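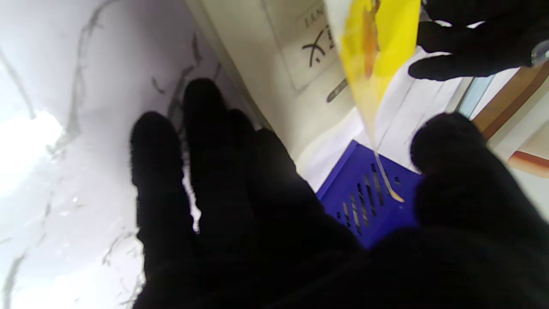
I've had the Lendico reading journal since May, and I'm on my second one, so that probably tells you how this review is going to go.

It's a chunky thing, 230 pages, with a double spread for every book and a list at the back for everything you mean to get round to (mine filled up in a fortnight, oops). I started using it with my Year 5s at Rirndale and then got greedy and bought one for myself! 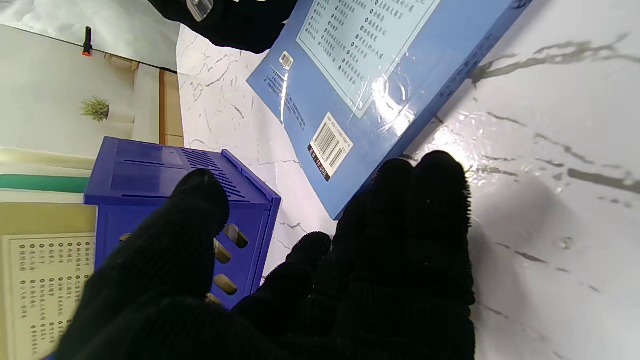 Written by the Tromine Shelf blogger
Primary teacher and book reviewer

The paper is lovely – my fountain pen didn't bleed through once – and there's loads of room for quotes. I could live without the star ratings, as I never know what to do with a three. The ribbon frayed early on too, which is a pain.

My class has 30 of them on the go and they argue over who gets to read theirs out. One boy wrote two whole pages on a dragon book he claimed to hate. I'd still like a plain cover, but I'll be ordering again for next year.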